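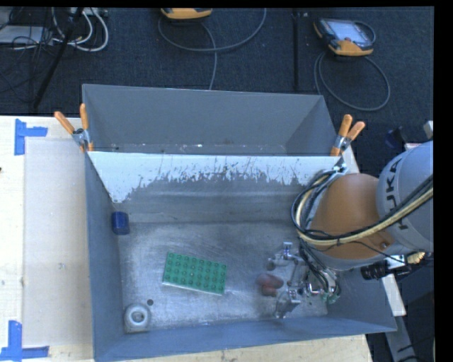 Quelle part du budget d'une cellule de prise en bac faut-il réserver à ce qui n'est pas le bras ?
Dans notre cas, la moitié au minimum : les préhenseurs, les bacs, les câbles et les heures de montage ont coûté ensemble autant que le manipulateur lui-même.

4. Planification et achat de l'équipement

4.1 Périmètre de la dépense

La présente section décrit la manière dont le budget du projet Prorkby a été préparé, puis corrigé. Le plan initial, déposé en décembre, distinguait deux postes seulement : le robot avec son armoire de commande, et un poste « divers » dans lequel nous avions placé tout le reste. Cette présentation est fréquente dans les demandes de financement de petite taille, et elle nous a causé plusieurs difficultés. Le poste « divers » ne permettait pas de justifier un achat tardif, et chaque modification devait être soumise de nouveau à l'administration de l'institut Stellberg.

Nous avons donc réparti la dépense selon la durée de vie attendue de chaque élément. Le bras et sa commande sont amortis sur 7 ans. Le préhenseur, les raccords et les faisceaux de câbles extérieurs sont considérés comme des pièces d'usure et remplacés selon l'état constaté. Les bacs, les pinces de serrage et les objets à saisir sont comptés comme du consommable, même lorsque leur usage se prolonge au-delà d'une année.

4.2 Bacs et objets

Deux bacs métalliques sont placés l'un contre l'autre, et leurs bords voisins sont maintenus par des pinces à ressort (figure 3). Un premier devis de la société Vellano proposait un châssis soudé sur mesure, avec des logements indexés. Nous l'avons écarté pour une raison de délai plus que de prix : la fabrication demandait 15 semaines, alors que la campagne de mesures devait commencer avant. La fixation par pinces présente un inconvénient connu, à savoir que la position des bacs doit être vérifiée après chaque démontage. Le temps consacré à cette vérification n'était pas prévu au budget et nous recommandons de l'y inscrire.

L'état de surface des bacs mérite aussi une remarque. Le fond et les parois portent de nombreuses rayures, et les reflets du métal peuvent gêner la mesure de profondeur. Il convient de prévoir au moins un jeu de bacs de remplacement dès la commande initiale - le coût unitaire est faible, mais les frais de port sont les mêmes pour un bac ou pour plusieurs.

Pour les objets, nous avons choisi des pièces de petite taille et de formes différentes, parmi lesquelles une plaque de jeu de construction verte. Leur achat représente une somme négligeable. En revanche, la constitution des lots et le remplacement des pièces perdues ont occupé un technicien plus longtemps que prévu.

Figure 3. Bacs métalliques assemblés par pinces, bras KUKA et préhenseur au-dessus du bac avant.

4.3 Préhenseur et câblage

Le préhenseur a été commandé auprès de Tapsell, au prix de 2 000 euros, raccords compris. Les faisceaux longent l'extérieur du bras et forment une boucle avant de rejoindre l'outil. Cette disposition facilite les réparations et elle évite l'achat d'un jeu de câbles internes, mais elle expose les gaines au frottement. Nous avons prévu pour cette raison 2 jeux de rechange par année d'exploitation. Les devis reçus jusqu'au 14 juillet 2018 ne mentionnaient pas les longueurs de câble disponibles, et il a fallu les demander séparément à chaque fournisseur.

4.4 Main-d'œuvre et imprévus

Les heures de montage ont été sous-estimées dans toutes les versions du plan. Le calcul reposait sur la durée d'installation donnée par le fournisseur, laquelle suppose que la table, l'alimentation électrique et le réseau sont déjà prêts. Cela n'était pas notre situation. Après correction, la réserve pour imprévus a été portée à plus de 15 % du total, et elle a été consommée presque entièrement par le câblage et par la reprise du plan de travail.

La répartition finale entre les postes est donnée dans le tableau 2. Les montants y sont indiqués hors taxes, et le salaire du personnel permanent n'y est pas inclus.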